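Home Projects Reports People Contact

Collecting Wiping Demonstrations for a Two-Armed Household Robot

Student project report, Marites Dagdag
Drondcombe Robotics Lab, August 2026

1. Background

The Bridley project wants a robot that can do small cleaning jobs in a bathroom. The first job on the list is wiping a sink. Other students work on the learning side. My part was to collect the examples the model is trained on, check them, and write down what I would change.

All examples were recorded by teleoperation. An operator moves the robot's arms remotely and the software saves joint positions, gripper commands and video. One recording of one attempt is called an episode. An episode starts with both arms down and ends when the operator has put them down again. The robot's name in our logs is Sebastian, so that name shows up in the file folders too.

2. The task

The operator picks up a blue cloth, brings it into the bowl, wipes the dirty area, and returns the cloth to the edge of the counter. The dirt has to be placed again before each episode. I started with a set pattern and later varied it, so that the model would not learn one fixed path for the arm. 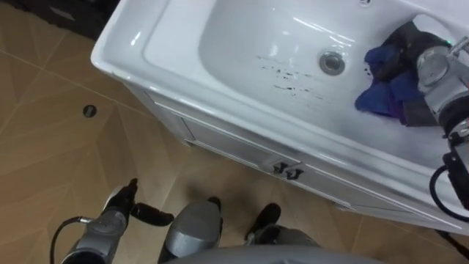 Contact was the hardest part of the task. A human hand spreads a cloth without thinking about it, and a gripper holds it at one point. With the cloth bunched up under the gripper like this, the edges lie on the porcelain but only the middle gets any real pressure. The dark specks to the side of the drain then need several passes. Operators who pushed down harder got the arm stuck more often and had to lift and start over. I told them to use short strokes toward the drain and to keep the wrist at one height for each stroke. The glossy basin was also a problem for the video. Bright reflections on the white surface can hide small marks, so I moved one lamp twice before the main collection began.

3. What was collected

We recorded 1,647 episodes in total. I removed 338 of them after review. The reasons were, in order of how common they were:

- cloth dropped or never properly gripped
- operator paused for too long in the middle of a stroke
- one of the video streams stopped early
- wrong starting pose

Dropped cloths were kept at first, because a recovery can be useful to learn from. Most of those episodes had no recovery in them, only a person walking in to pick up the cloth, so they came out. The few with a clean second grasp stayed and have their own label.

Each operator did 20 practice episodes that were not saved. There were 5 operators including me. I was the slowest for the first week.

4. Starting pose and cloth position

The model team asked for a consistent start, so both arms hang down and the cloth is on the counter to the right of the bowl. We fold it before every episode. 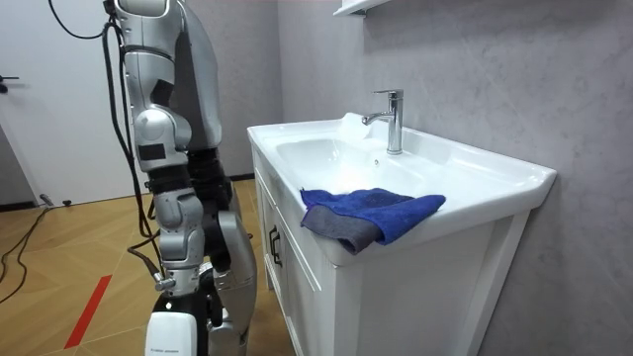 Folding took more time than I had planned for. In January, during the pilot, the cloth was just dropped on the counter in any shape, and the grasp failed so often that the pilot data was thrown away. A fold gives the gripper a thicker edge to close on. The downside is that a model trained on folded cloths may not cope with a crumpled one. I would record a smaller second set with loose cloths before anyone tests this in a real home.

5. Labeling

Labels were added in Flisness, the lab's annotation tool. Each episode has a start and end time for grasp, wipe and return, plus a yes or no for whether the dirt was gone at the end. Two people labeled every episode. Where they disagreed it was nearly always about the end of the wipe, and we settled on the moment the cloth leaves the basin.

6. Still to do

The file format changed once during collection and the older episodes need to be converted. The conversion script is in the project folder and runs, but it does not yet carry over the labels.

2 comments | 7 shares

Contact | © Drondcombe Robotics Lab | Back to top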